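Skamora Shared Workspace Program
Progress Report to the Trevach Fund
Reporting period ending January

Overview

This report covers the second stage of the workspace improvement grant awarded to Skamora for its premises at Vörös House. The stage was concerned with the shared desks, the supply of common office items and the storage of small equipment between bookings. Work on lighting and on the entrance area was completed in the first stage and is not repeated in this report.

The grant agreement set out 54 shared work surfaces to be refurbished and equipped. At the close of the period, 51 had been completed and returned to use. The remaining three are in the upstairs meeting room, which was closed for most of the period for repairs to the ceiling. They are scheduled for the first weeks of the next stage, and no additional funds are requested for them.

Work surfaces

The original tables were structurally sound but heavily marked, and the first quotation for replacing them exceeded the furniture budget by a wide margin. It was agreed with the Fund at the planning stage that the tables would be kept and their tops covered with adhesive contact paper. Members were shown a selection of patterns, and a marble design in white and green with mustard-yellow streaks was chosen for the ground floor. A plain gray covering was used in the back office.

The covering has been applied by our own staff after a short trial on two tables. The trial showed that air trapped under the paper was difficult to remove once the sheet had been pressed down at both ends. The method was changed so that the backing is peeled away a hand's width at a time. Tables covered after this change have needed very little correction. Two of the earliest surfaces have lifted slightly at the corners and will be trimmed and resealed.

Cleaning instructions have been issued to the contractor. Abrasive pads are not to be used on the covered tops, and hot drinks are to be placed on mats, which have been supplied to each room.

Desk supplies

Before the grant, common items were kept in a single cupboard near reception. Members reported that they often went without a stapler or calculator for a whole booking, and reception staff spent a good deal of time searching for items that had been left in other rooms. The revised arrangement places a small set of supplies at each table, with an open plastic box to hold loose items and papers.

The basic set consists of a stapler, a calculator and the box. Pens, paper clips and adhesive notes are added according to the use of the room. The calculators have round keys and were chosen after several members of the bookkeeping group asked for a model that could be read easily without a desk lamp.
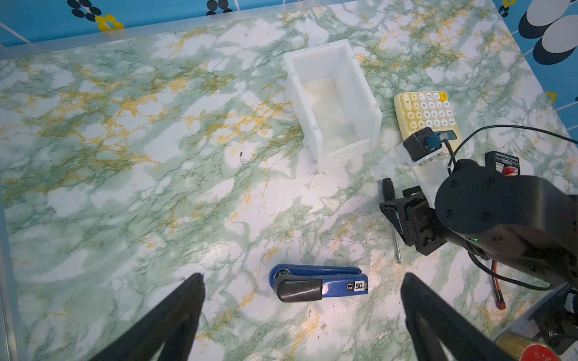

Blue stapler, white translucent box and pale yellow calculator on a marble-patterned table.

Staplers gave more difficulty than expected. The units inherited from the previous tenants took several sizes of staple, and jams were the most common fault reported to reception. All sets on the ground floor now use staplers that accept the 24/6 size, and only that size is ordered. Older units have been withdrawn. Those in working order were offered to the after-school program, which accepted most of them.

The boxes were purchased from Tolik under a single order. Open-topped boxes were preferred to lidded ones on the advice of reception staff, who need to check the contents quickly at the end of each booking. A paper list of the contents is kept in the room folder. Labels were tried on the boxes themselves but came away during cleaning and have been discontinued.

Checks and losses

Supplies are checked at closing time. Missing items are entered in the supply book and replaced the following morning from a small reserve. The target in the grant agreement was that replacement should take no more than one working day, and this was met throughout the period except during the holiday closure.

Losses have been modest. Five calculators and a number of smaller items were recorded as missing, and two of the calculators were later returned. Staff believe that most losses occur when groups move between rooms and carry a set with them. A reminder has been added to the booking confirmation.

Member response

A short survey was placed in the rooms during the final month, and 30 responses were received. Most respondents described the tables as easier to work at than before, and the availability of supplies was the improvement mentioned most often. The least favorable comments concerned the patterned covering. Several members found it distracting when sorting receipts or small parts, and one group asked whether a plain surface could be provided. We propose to use the gray covering on the three outstanding tables and to make the meeting room available to groups that prefer it.

Requests were also received for hole punches and for a second wastebasket in the large room. The wastebasket has been supplied. Hole punches will be considered when the next order is prepared, subject to the balance remaining under consumables.

Budget position

Expenditure on furniture and surfaces is below the approved figure, owing to the decision to cover the existing tables. Expenditure on desk supplies is slightly above it, chiefly through the purchase of matching staplers. The Fund is asked to approve a transfer between the two lines. The overall total is unchanged. A full statement with receipts is attached to this report as Annex B.

Next stage

Work planned for the coming period is as follows.

Completion of the three tables in the upstairs meeting room, together with their supply sets.
Resealing of the two early surfaces on the ground floor.
Installation of shelving in the reception cupboard for the reserve stock.
A second member survey, with the questions on storage revised to separate the boxes from the cupboard.

The shelving depends on delivery from Tolik, which has given a lead time that falls within the stage. Should delivery be delayed, the reserve will remain in the back office and the Fund will be notified in the usual way.

Submitted on behalf of the Skamora Shared Workspace Program
Annex A: List of tables completed, by room
Annex B: Statement of expenditure
Annex C: Survey questions and responses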